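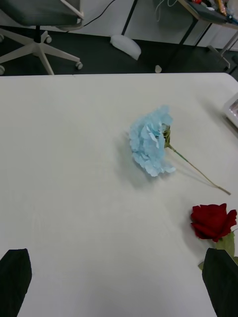
Lies Vandenberghe

Hello again, and thank you for picking this up so fast! My trouble is with the artificial stems from our last Flukutik order, the blue hydrangeas and the red roses. The heads are lovely and I have no complaint at all about the roses. It's the hydrangeas – they won't stay upright in the vase. The bloom is heavy for such a thin stem, and every one I put in ends up leaning over the rim, looking at the floor.

What I've tried so far:
Bent the stem back by hand. Holds until lunchtime, then it droops again.
Put 900 grams of glass pebbles in the bottom of the vase. The vase is steadier now, the flower isn't.
Taped one to a bamboo skewer. Works, but you can see the tape from the front desk, and Hilde Jacobs says it looks like a splint (she's right).

We need 79 stems standing up for the June open house, so I'd rather not tape them all.

Reply from Godelieve Willems, Flukutik support
Hi Lies, sorry about this! Could you trim one stem by 2 inches and try it in a narrower vase? Floral wire under green stem wrap should hide better than the skewer too.

Lies Vandenberghe
Trimmed one this morning and it's much better, still tips a little – will try the wire tonight. Please leave the ticket open for now.

Status: waiting on customer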